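The Weaver at the End of Flirnau Lane

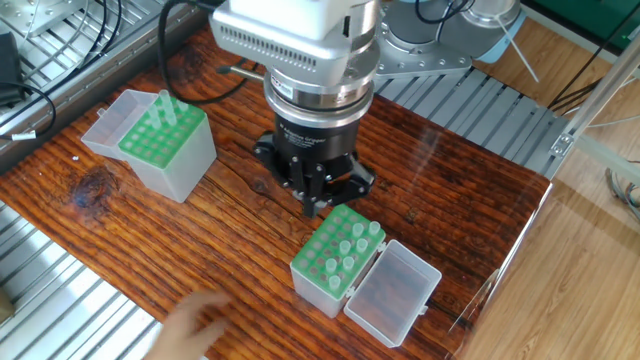 Britta Wendt does not like to be hurried, and it would be a mistake to try. On the Saturday I went to see her she made a pot of tea, forgot it, made another, and only then led me through to the back of the old chapel in Wimside where she has kept her looms for longer than most of her neighbours have lived in the village.

She was born by the river at Flirnau, the youngest in a family of people who mended things. Her mother turned collars and her grandfather made nets, and Britta, who was thought to be hopeless at both, was given a small frame loom to keep her quiet one wet January. "I made a scarf that was wider at one end than the other," she told me, "and my grandfather wore it to church, bless him, wide end out."

The scarf is gone, but a good deal else has survived. Her work hangs in libraries, in a hospital entrance hall, in two cathedrals and above a great many sofas, and people who own one of her pieces tend to come back and ask for another. She keeps a ledger of everything that has left the building, written in pencil, and the latest entry is number 414, a narrow hanging in greens and rust called Low Water. I asked which was her favourite and she turned the pages for such a long time that I thought she had forgotten the question. Then she tapped number 50, a little blue rug made for a friend's first baby (the baby now has a beard, she says, and still has the rug).

Colour is where she starts, always. She dyes her own wool, mostly with onion skins, walnut and weld, and she is quite happy to let a batch go wrong if it goes wrong in an interesting way. The big Lazăr loom, named after the joiner who built it for her, takes up most of the room under the east window, and she has learned to work with its moods. It creaks in dry weather. She talks to it, and doesn't mind who hears.

At 72 she has taken on what may be her largest job yet, a set of hangings for the new concert hall at Zulent. The drawings are pinned along the wall in no order I could follow, long looping lines in crayon that she says are the sound of a cello, or possibly the road home from her sister's. The hall would like them by spring. Britta would like them to be right, and I know which of the two I'd put my money on.

By the time we finished the second pot had gone cold as well. She saw me to the gate, noticed that my cardigan had lost a button, and went all the way back inside to find me one that matched.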